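Cleaning Up After a Candlelight Service

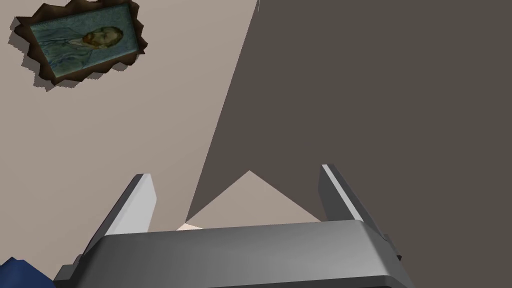 Wax on a church carpet looks worse than it is. Let it harden completely before you touch it. An ice pack in a plastic bag speeds this up – 12 minutes is plenty for a large drip. Break the wax with the back of a butter knife and vacuum up the crumbs.

For what stays in the pile, lay a plain brown paper bag over the spot and press with an iron on low, no steam. Move to a clean part of the paper every few seconds. Check the carpet label first, as some synthetics melt.

Pew cushions take the same treatment. Velvet does not; send it out.

On varnished pews, use a plastic scraper and then a cloth with a little dish soap. Skip the furniture polish, which makes seats slippery and marks light clothing.

Brass candle holders can soak in hot tap water for 5 minutes. Wipe them over a bucket and never pour the water down the drain – wax sets in the pipes.

Altar linens go in the freezer overnight. Flake off the wax in the morning and wash as usual. Red wine on the same cloth should be rinsed with cold water before it goes near any heat.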